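Practice Room Project, Second Progress Report
Prepared for: Marcelino Barroso, Brarmont Fund
Prepared by: Upendo Ondieki, Wattanapong Training Center
Period covered: May to August

Dear Mr. Barroso,

Please find here our second report on the practice room that your fund is supporting. In your answer to the first report you asked for more detail on the storage and sorting part, and less on the general history of the center. I have tried to follow this. The money table is sent separately, in the form your office prefers, so I mention costs only where they explain a decision.

Where we are now

The room is open in the mornings and on two afternoons. At the time of the first report we had only the floor plan and a part of the furniture. The painting is finished, the carpet is laid, and the main shelf unit is in its place. The lighting was changed in June, as the old tubes made a strong reflection on every smooth surface and people were complaining of tired eyes.

The learners come in two groups. The first group is people who return to work after a long illness, and the second is people who never had a job with handling of goods and would like to try it. Both groups do the same tasks but with different speed, and we do not mix them in the same hour. This was a request from the learners themselves, and the trainers agreed to it quickly.

The shelf unit

We bought the yellow Grinia unit in place of the gray steel racks which were written in our application. I asked for your permission on this in April and you gave it by letter. The price was a little higher, but the transport was included, and the edges are rounded, so we did not need to buy the foam protection. The saved money from the foam covered most of the difference.

The unit arrived without the assembly sheet. Prirnier, who delivered it, sent the sheet after a few days, but it was for an older model, and the order of the panels was different. Our trainers put it together once in the wrong order and had to take it apart again. I mention this so that you understand why the opening moved from the end of May to the middle of June. We did not ask Prirnier for a discount, but they offered to carry out the next delivery without a fee and we accepted it.

There was also a question about the place of the unit. In the plan it stood at the window. After a week we moved it to the inner wall. At the window the sun came directly on the shelf before noon, and the dark pieces were hard to tell from their own shadows. At the inner wall the light is more even, although there is still some shadow toward the back. The trainers say this is good for practice, as a real storeroom is also not perfectly lit. I am not fully convinced by this argument, and I have kept a small amount in the budget for one more lamp.

The molded pieces

We ordered 50 molded pieces for the sorting and placing tasks. They are all of the same form. The mix is black and dark blue, and we chose these colors on purpose. In our trial with red and white pieces the learners finished very quickly and learned little from it. Black and dark blue are close, and a person must look carefully before deciding. Against the yellow surface the pieces themselves are easy to find, so the difficulty is only in the color and in the direction of the piece.

The direction was a more difficult matter than we expected. The form has a rounded end and a narrower end, and a piece can lie on its side or sit with the open part to the front. For the first weeks the trainers gave different instructions. One asked for all the pieces with the open part to the front, another accepted any position if the row was straight. Learners who changed from one trainer to the other were confused, and one person was quite upset about it. In July we wrote down one rule for everybody. The piece is set with its open part to the front when the task is "display," and laid on its side when the task is "storage." The words "display" and "storage" are now on the task cards in large letters.

What the learners do

A normal session has the following order. The trainer shows the task card and reads it aloud. The learner takes the pieces from the cart and puts them on the shelf, or takes them from the shelf and returns them to the cart. After this, the learner checks the row alone, before the trainer looks. The checking alone was added in July and I think it is the most useful change of this period. Before this, many learners looked at the face of the trainer and not at the shelf.

The tasks go from easy to hard:

Filling a short row with pieces of one color
Filling a row with one piece of the other color at a named place
Moving a row from the left panel to the right panel of the shelf, keeping the order
Clearing the shelf from back to front, with no piece pushed over the edge
Correcting a row that another person has made with mistakes

The last task is liked by most people. The clearing task is liked the least. Pieces at the back, under the yellow beam, are not easy to reach for persons with shoulder problems, and for them we allow to start from the front. I would like to keep this exception also in the next period, and I ask you to tell me if it makes any difficulty for your evaluation.

Attendance and opinions

Attendance was good in June and weaker in July, when many families travel. It came back in August. I will send the attendance sheets together with the final report, as we agreed.

We asked the learners for their opinion with a short paper form, and also by talking, for those who do not like to write. Many said that the room is calm and that they like the carpet, as a piece that falls makes little noise. Some found the yellow too strong at the beginning and then got used to it. Several persons asked for a chair with arms near the shelf, for short rests. We have taken two such chairs from the waiting area and will buy the replacement in the autumn.

There were also critical remarks. One learner wrote that the tasks are for children. The trainers discussed this seriously. I believe the remark is partly right for the first tasks, when a person has already worked in a warehouse, and so such persons can now begin directly with the third task. Another remark was that the task cards are only in English. We are preparing them in other languages, but the translation is slower than I hoped.

Problems which are still open

The cart is too low. People must bend to take the pieces, and this goes against our own advice on posture. We have raised it on blocks for the moment, which is stable but does not look nice, and the wheels cannot be used.

The labels under the shelf edge come off when the surface is cleaned. We tried a different cleaning product, with no success. I am now asking Prirnier if the maker of the unit offers a label holder that can be clipped on.

A few of the pieces have small scratches. This does not disturb the tasks. I only note it so that it is not a surprise at the inventory.

The arrangement of the shelf at this stage

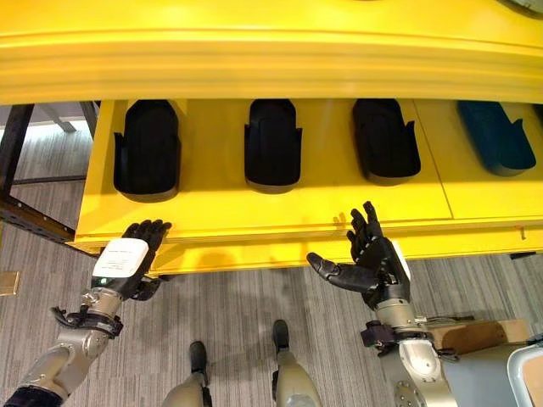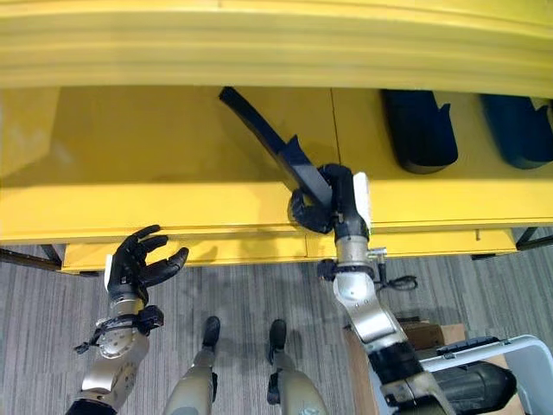 The yellow shelf with the dark molded pieces

Plan for the next period

From September we would like to open the room on a third afternoon. The trainers have agreed, and the cost of the hours is inside the budget that you approved. We will buy a cart with adjustable height and the lamp, if it is still needed in the darker months. The translated task cards should be ready for use in October.

I would also like to test a longer session, with a pause in the middle, for the learners who are near to starting a job. The present session is short compared with a real work shift, and two employers who visited us made this comment. I do not want to promise a result here. Some of our learners cannot stand for a long time, and we must see who is able to do it and who should stay with the short form.

Two points for your decision

First, may we use the remaining furniture money for the adjustable cart? It was not in the original list. The amount is enough and no other line would be touched.

Second, would you accept the final report in January in place of December? The third afternoon will only have been running for a short time in December, and one month more would give us better information on it.

I will be in the office through the end of August and I can answer questions by phone before noon. You are also very welcome to visit a morning session. Please let me know some days earlier, so that I can ask the learners if they agree to have a visitor.

With kind regards,
Upendo Ondieki
Wattanapong Training Center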